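Clomura publishes working rules for robots that sort household goods

Clomura has published a set of working rules for small robot arms that pick and sort household goods. The rules run to 10 pages and apply from October at every site where the company's sorting arms are in use. They can also be used free of charge by other firms.

The document covers the ordinary side of the job: how a work area is laid out before a shift, who may reach into it, what an arm may pick up and what it must leave alone. It does not replace the machinery safety law that already applies to employers, and the opening page says so.

Work on the text began after a review of 383 stoppage reports from the sorting hall at Wosidport, where donated and returned goods are checked before resale. Many of the reports concerned soft items with straps or cords. Others were put down to reflections from overhead lights, which led the arm to misjudge where an object ended. Injuries did not feature in the reports, but staff had often reached in to free an item while the arm was still powered.

Under the new rules, an arm must be brought to a full stop and locked before anyone puts a hand inside the marked area. A pause from the control screen no longer counts as a stop. The person who locks the arm is the one who unlocks it, and the restart is entered in the shift log with the time and a short reason.

Bags, coats and other soft goods are to be handled separately from boxes and cases wherever the layout allows. Where they have to share a surface, straps should be tucked in or taped down, and the arm must run at its lower speed setting. 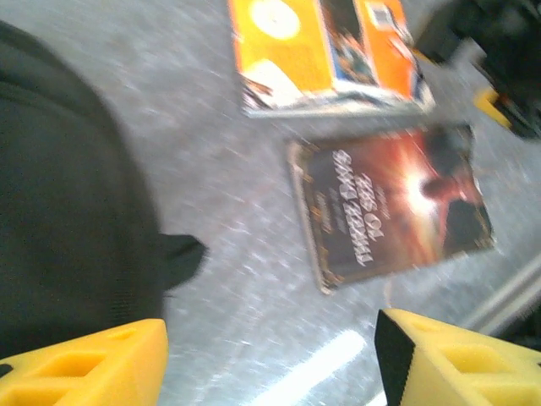 The view between the gripper fingers during sorting, with a boxed item, a DVD case and a dark soft item within reach.

The section on grippers sets out 6 checks to be made at the start of each shift. Fingers are to be looked over for splits and loose pads, and any grip strip that has begun to lift must be changed before work starts. Home repairs with glue or tape are not allowed. Spare fingers have to be kept on site, and a changed finger needs a test pick on a hard object and a soft one before the arm goes back to normal work.

Lighting is dealt with in a page of its own. Sites are asked to check for glare at the times of day when the arm is used, including late afternoon at sites with windows. If bright patches cannot be removed by moving a lamp or fitting a blind, the affected part of the surface should be marked as out of use.

Pictures recorded by cameras on the arms may be kept for fault finding and training. Names, addresses and other personal details found on donated goods must be covered or removed before the recordings leave the site. Letters, medicines and bank cards are to be taken out by hand before sorting begins.

Camutance, which runs a smaller sorting room using the same type of arm, tried a draft of the rules for five weeks. It asked for a clearer wording on who may change the speed setting, and the final text now limits this to trained shift leads. Hegazy, which supplies training for warehouse staff, will offer a half-day course based on the document.

Printed copies will be sent to sites in September. Comments from operators will be collected over the winter, and a revised edition is planned for the spring.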